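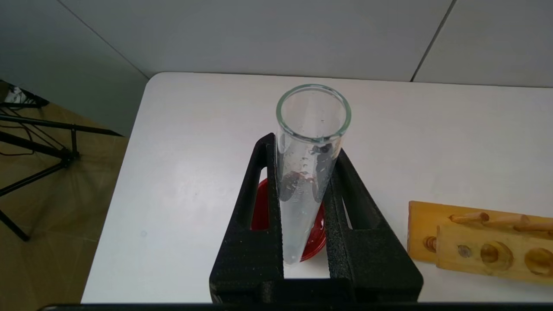

The Skasik Sleeve: Project Report

My project this year was a sleeve you can take off. It sounds small, and I thought so too when I picked it, but I ended up spending most of two semesters on it and I would happily spend two more. I wanted one sleeve that could button onto a plain vest, a shirt with the arms cut off, or a coat, and change how the whole thing looks. For the shape I kept coming back to a glass tube like the one held upright between the black fingers, wide open at the top and getting narrower on the way down, with that thick, slightly greenish ring for a rim. Turn that into cloth and you have a big, generous shoulder, a close wrist and a firm edge where the sleeve meets the body. I even took the pale green for my piping!

Starting point

I wear the same few tops over and over, and when I looked into my closet before starting, the thing I got bored with was always the arms. Necklines I don't care about much. But a sleeve that droops or pulls makes me leave a shirt on the hanger for months. Historical clothing has detachable sleeves all over the place, tied on with laces, and I loved the idea of bringing that back with something you can fasten in a hurry before class.

For a survey, I left paper forms in the student lounge at Umali and got 77 back. The question I learned the most from was "What is the first thing you change when an outfit feels wrong?" Shoes won, which was a bit of a blow, but a good number of people wrote about sleeves without being prompted (rolling them, pushing them up, tying a cardigan over them). Several asked for pockets. I did not do pockets.

Fabric

I bought nearly everything from the remnant bins at Stukine, where you never know what you will get. The first sleeve was a cotton sheeting that behaved beautifully on the table and then collapsed as soon as I put my arm in it. The second was a stiff upholstery cloth, which stood up like a lampshade and scratched. In the end I used a midweight linen with a layer of organza basted inside the top part only, stopping a little above the elbow. I really recommend this to anyone who wants volume without weight. The linen creases, and I decided to like the creases.

Drafting the pattern

I drafted by hand and then redrew everything in Wernano, the pattern program on our lab computers. It took me a while to trust it. My first printed pattern came out too small because I had left the scaling box checked, and I had cut the fabric before I measured the test square. Measure the test square!

A normal sleeve cap has to fit the armhole exactly. Mine has to fit lots of armholes, so I made the top edge longer than it needed to be and let pleats take up the difference. The pleats are deep at the shoulder and fade toward the underarm, where extra cloth would bunch up. I made 6 muslins before the underarm sat flat, and the fourth was worse than the third.

Fastening

Snaps were my first choice and they popped every time I reached for something on a shelf. Hooks held well but caught on hair. I went to buttons on the inside of the vest with loops along the sleeve, 16 to a pair, eight on each side. It takes some patience the first time. After a week of wearing them I could do it without a mirror, but the last loop at the back of the left arm still annoys me.

Wearing them

I wore the sleeves for most of May, on a black vest, on a striped shirt and once on a denim jacket with its own sleeves removed. The denim was my favorite by far. The linen against something that heavy looked a little strange and very deliberate, and I felt great in it. They were less successful under a winter coat, where all the volume got crushed, and on a bicycle.

What I would change

The piping is too thin. I want it to read clearly as a ring around the shoulder, and from across a room it disappears, so the next pair gets a thicker cord. I would also like to move the wrist opening to the outside of the arm and try a wool version, unlined, with shorter loops. The finished pair, the muslins and the printed pattern pieces are hanging in the textile room, and you are welcome to try them on if you are careful with the organza.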